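4.2 Two-handed corner grasps on cloth

I went into this part of the study thinking that folding would be the hard bit and that picking up a corner would be almost free. I was wrong, and it cost me most of May! A towel lying flat gives a gripper very little to close on, and the finger pads have to arrive low, open, and lined up with the corner before anything useful can happen. So we split every recording into an approach, a pinch and a lift, and scored the three separately (Figure 8).

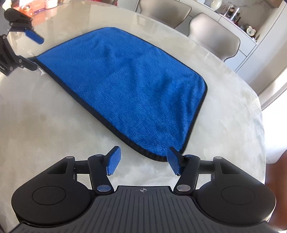 Annag MacAulay, lead author, Gretix cloth handling project

Figure 8. Approach phase with two grippers. The far left corner of the towel is pinched, and the open blue finger pads in the foreground are near the opposite corner.

We recorded 278 demonstrations with the hand-held grippers and kept 270 of them for training. The ones we dropped had gaps in the tracking, mostly where a wrist turned fast (my wrist, I'm afraid). Each demonstration starts with one gripper taking a far corner while the other comes in from the near side. I like this order a lot, and so did the policy – with one corner pinned, the cloth has less freedom to slide away when the second pair of pads touches it.

The Stenley baseline sees the same camera views but predicts both grippers at once, with no phase labels. Ours, which we call Leltusero, predicts the phase first and then the motion. Over 90 test runs the difference showed up almost entirely in the approach. The baseline tended to start closing its pads while they were still over bare table, and then it would happily lift nothing at all. Leltusero waited longer, sometimes too long, and a few runs timed out with the pads sitting right beside the edge binding.

I also tried rotating the towel between runs so that its long diagonal pointed a different way each time. Neither method loved that. The lift scores barely moved, but the second pinch got noticeably worse when the near corner faced away from the operator's side, and we come back to those runs in Section 5.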